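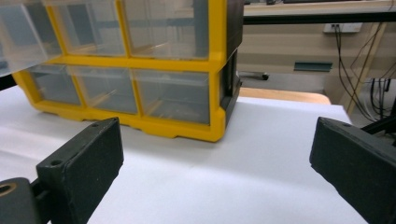
Chapter 6. Comparing Grippers on Small Drawers

6.1 Why this chapter starts with a parts organizer

In the earlier chapters we chose grippers by reading data sheets. We looked at stroke, closing force, weight and price, and we filled in a table. A table of this kind is necessary, but it does not tell you how a finger behaves when it must pull a clear drawer out of a yellow plastic organizer standing on a sheet of paper. In this chapter we leave the data sheet and go to the bench.

The small drawer is a good test object for several reasons. The front of the drawer is transparent, so a camera may see the inside of the drawer, or a reflection, before it sees the surface that the finger must touch. The dividers between the drawers leave little space at the sides. Also an organizer without load is light, and if the pull is not straight the whole body can move together with the drawer. A student who has only practiced with wooden cubes usually meets all these difficulties in the first hour.

By the end of the chapter you should be able to:

– write a test plan for two or more grippers which do the same task;
– separate a failure of the finger from a failure of the camera;
– decide how many trials are enough for your question;
– report the result in such a way that another laboratory can repeat it.

6.2 The case we will follow

Most of the numbers in this chapter come from one comparison made at the Pikudholm training laboratory. The laboratory had to select a hand-held gripper for recording demonstrations, and later the same fingers had to be mounted on an arm. Two candidates were left after the first selection. We call them by the names of their suppliers, Alport and Nnaji. Both have two parallel fingers and both can carry a camera behind the fingers. The Alport finger ends in a wide flat pad. The Nnaji finger is narrower and has a softer surface.

The plan was prepared by Osamu Kudo, who was at that time responsible for the student benches. His first version of the plan had 40 trials for each gripper. In each trial the operator approached the organizer, opened one drawer, let it go, and closed it again with the back of the finger. Six drawers were included, three in the upper row and three in the lower row, and the order was taken from a printed list of random numbers.

The first version was not good enough, and it is useful to see why. The Alport gripper failed in nine trials and the Nnaji gripper in six. Many readers will say now that the Nnaji gripper is better. With only 40 trials on each side, such a difference can easily come from chance, and we will calculate this in Section 6.5. A second weakness was that the failures were written down with one word only, "missed". From this word we cannot know if the pad slipped from the drawer front, or if the operator closed the fingers too early, or if the organizer turned on the table.

6.3 What to keep the same

When two grippers are compared, everything else should stay the same as far as possible. This is easy to say and rather hard to do. The following conditions were fixed in the second version of the Pikudholm plan, and we recommend them as a starting point.

The surface. Cover the table with smooth paper of one color and mark the position of the organizer with a pencil. After each trial, check the marks. If the organizer has moved, measure how far, write it in the record, and put it back.

The light. Clear plastic gives reflections, and the reflections change with the hour of the day. Close the blinds and use the same lamps for all trials. Do not test one gripper in the morning and the other in the afternoon. Change between them in blocks of ten.

The camera. Mount it at the same distance behind the finger tips on both grippers. A wide pad hides more of the object from the camera than a narrow one, and this is a real property of the gripper. But a camera mounted lower is only a mistake in the setup.

The operator. One person should do all the trials, or each person should do the same number with each gripper. People learn quickly. In the Pikudholm records the time for one trial became clearly shorter during the first two blocks, with both grippers, and therefore these blocks were treated as practice and left out.

6.4 Words for failures

Before the second series, the group agreed on four kinds of failure: slip, early closing, contact with a divider, and movement of the organizer. Each trial receives only one of them, namely the first that happened. The second series had 106 trials for each gripper. Its complete record is printed in Table 6.1, and you will need it for the exercises.

Read the table slowly before you continue. Look first at the column for contact with a divider, and compare the two grippers row by row. Then look at the lower drawers alone. Make a short note of what you expect the cause to be – we will come back to this note in Section 6.6, when the same fingers are mounted on the arm.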